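Search this encyclopedia Enter title, author or keyword Go

Print this article | E-mail this article

The Salt Clerk of Storkport

The Salt Clerk of Storkport is a historical novel by the Danish writer Frida Hviid. It is set in the harbor town of Storkport during the last years of the salt tax, and it follows a customs clerk, Mogens Egilsson, who is sent there to find out why the town's salt keeps getting lighter between the ship and the scale. The book runs to 300 pages, and he has a fair idea of the answer by page 13. The rest concerns his efforts to avoid writing it down.

Plot

Egilsson arrives in July, by the wrong boat, and takes a room above the Drovetti warehouse. His landlady is the widow Drovetti, who owns the warehouse, the scale and, in a manner of speaking, the harbormaster. She is polite to him in the way one is polite to weather. Over one summer he weighs the same 148 barrels again and again, gets a different figure each time, and enters all of them in the ledger in his best handwriting.

A second strand follows the widow's late husband, a collector of antiquities who spent the family money on what he believed to be a Roman altar. Hviid lets the reader know early that it is a feeding trough from a farm at Jatdale. The widow has known for years and keeps flowers in it.

The two stories meet in the long chapter called "The Audit," in which an inspector from the capital comes to dinner, admires the altar and forgets to ask about the salt. Egilsson leaves town in the following chapter. Whether he takes the ledger with him is not stated, and readers have argued over the point with more heat than it can probably bear.

Composition and publication

Hviid began the book after reading the town's customs records, which are mostly complaints about the roof. She wrote three drafts. The first was narrated by the scale – an idea her editor, Štěpánka Sýkora, is said to have met with a long silence on the telephone. A few pages of it survive as the prologue.

The novel was published by Kvaran in a first printing of around 2000 copies. The cover shows a lighthouse, although there is none in the book.

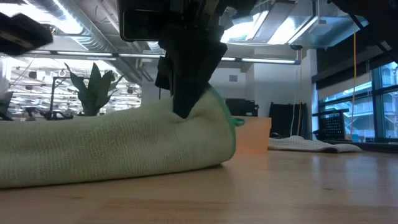 An English translation by Dimas Menon followed. Menon kept the old units of weight and declined to supply a table, on the grounds that Egilsson never had a reliable one either.

Reception

Early reviews were warm, if a little sleepy. Chaiwat Chaimongkol praised the dinner chapter as "the slowest robbery in recent fiction" and wished the love story had been either longer or absent. Others complained that the widow is far better company than the hero, a charge Hviid has never disputed.

In the real harbor district, a bronze plaque now marks the house where Egilsson lodged. He did not exist, and the house was built later, but the plaque is kept very clean.

See also: Historical novel; Salt tax; Unreliable narrator

Last updated: July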